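Ticket Irkex-CORDE / Évaluation : la politique descend au-dessus de la corde et ne ferme pas
Statut : résolu partiellement, suivi ouvert
Ouvert par : Yasmine Tawfik
Assigné à : Wian Mthembu
Composants : apprentissage par imitation, eval, calibration pince
Priorité : haute (résultats du rapport de décembre bloqués)

Description

Depuis la mise à jour de Clostum, la politique entraînée sur la tâche corde fait n'importe quoi en fin d'approche. Elle descend bien, elle se place, puis elle attend. Parfois elle remonte sans avoir fermé la pince. Sur 40 essais, 11 saisies. Avant la mise à jour on était à 31 sur 40, même protocole, même checkpoint.

Jeu d'entraînement : 336 démos, téléopération. Rien touché de ce côté.

Attendu : retrouver le taux d'avant, ou au moins comprendre pourquoi on l'a perdu. Le tableau 2 du rapport dépend de ça.

Commentaire – Wian Mthembu, 9 h 12

Vu. Premières questions en vrac :
– même fréquence de commande qu'avant ?
– la normalisation des actions est rechargée depuis le checkpoint ou recalculée ?
– quelqu'un a refait le zéro de la pince ?

Envoie les logs bruts stp, pas le résumé.

Commentaire – Yasmine Tawfik, 9 h 40

Fréquence identique, vérifié. Normalisation : je crois rechargée, à confirmer. Zéro pince : pas moi.
Logs déposés sur Lurkine, dossier eval_corde_b. Le run le plus parlant est le numéro 7, la pince reste en attente 2,713 s au-dessus de la corde puis le timeout coupe.

Commentaire – Nuria Ibarra, 10 h 05

Zéro pince refait par moi, après le changement du servo. J'ai suivi la procédure mais l'ancienne valeur était en dur dans le fichier de config de l'éval, pas dans celui de la téléop. Donc possible qu'on ait deux zéros différents. Désolée, j'aurais du le noter dans le journal.

Commentaire – Wian Mthembu, 10 h 31

OK ça colle avec les logs. La politique reçoit une ouverture de pince décalée, donc un état qu'elle n'a jamais vu dans les démos à ce moment-là de la trajectoire. Elle hésite. Typique.

Par contre ça n'explique pas tout. Le décalage est constant et on a quand même 11 saisies. Je regarde la position de la corde.

Config remise au propre (zéro unique, lu par les deux scripts). Nouvelle série lancée, feuille lignée scotchée sur le plan de travail comme repère, corde posée en travers.
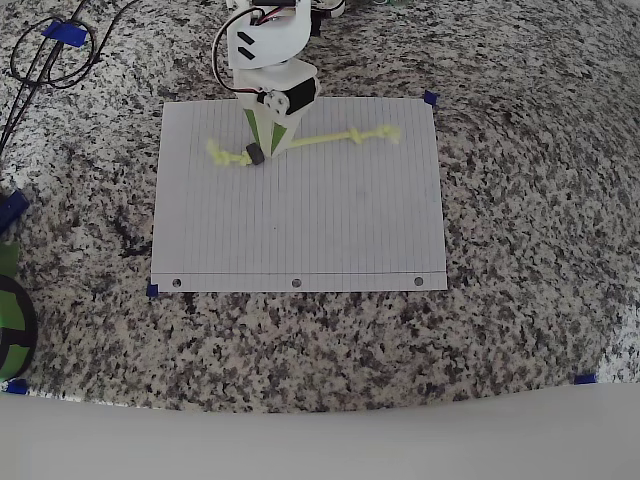

Nouvelle série, zéro corrigé : pince au-dessus de la corde, nœud à chaque bout.

Commentaire – Wian Mthembu, 11 h 50

Série terminée. 26 saisies sur 40. Mieux, pas encore 31.

Échecs restants : 14. Dans 9 cas la pince se ferme trop haut et pince des fibres, la corde glisse. Dans les 5 autres, pas de fermeture du tout, comme avant. Temps d'attente médian avant fermeture sur les essais réussis : 1,699 s. Dans les démos c'est nettement plus court, je n'ai pas encore le chiffre exact.

Commentaire – Lena Michalski, 13 h 15

Je lis en diagonale, pardon si déjà dit. Deux remarques sur la méthode :

1. Les positions initiales de corde ne sont pas tirées de la même façon. Ancienne série : liste fixe. Nouvelle : posée à la main. Donc 31 contre 26 ça ne se compare pas, ou alors avec des barres d'erreur énormes. À n = 40 l'intervalle est large de toute façon.

2. Pour la fermeture trop haute je regarderais le découpage des actions. Si on exécute tout le chunk avant de redemander une prédiction, la correction en hauteur arrive trop tard. Essayez d'exécuter la moitié seulement.

Commentaire – Yasmine Tawfik, 13 h 28

D'accord pour le 1. La liste fixe existe toujours, Costigan l'exporte en csv. Je la remets.
Normalisation confirmée au passage : bien rechargée depuis le checkpoint. On peut rayer.

Commentaire – Wian Mthembu, 16 h 44

Refait avec liste fixe + demi-chunk. 33 sur 40. Fermeture trop haute : 4 cas. Pas de fermeture : 3 cas, tous avec la corde presque parallèle aux doigts, orientation rare dans les démos.

Attention, deux changements en même temps, je sais. Il me faut une série liste fixe + chunk complet pour séparer les effets. Pas ce soir.

Commentaire – Saskia Stubbs, 17 h 02

Pour le rapport : ne mettez pas 33 dans le tableau 2 tant que la série de contrôle manque. Je laisse la case vide. Et il faudra une phrase sur le zéro pince dans l'annexe, avec la valeur avant / après.

Actions

– Zéro pince lu dans un seul fichier : fait (Wian)
– Journal de calibration mis à jour : fait (Nuria)
– Série de contrôle, liste fixe + chunk complet, 40 essais : à faire (Wian)
– Démos supplémentaires, corde parallèle aux doigts : à faire, nombre à décider (Yasmine)
– Durée d'attente avant fermeture dans les 336 démos : à extraire (Yasmine)
– Phrase annexe : en attente de la valeur d'origine, Nuria cherche dans les sauvegardes

Ticket laissé ouvert jusqu'à la série de contrôle.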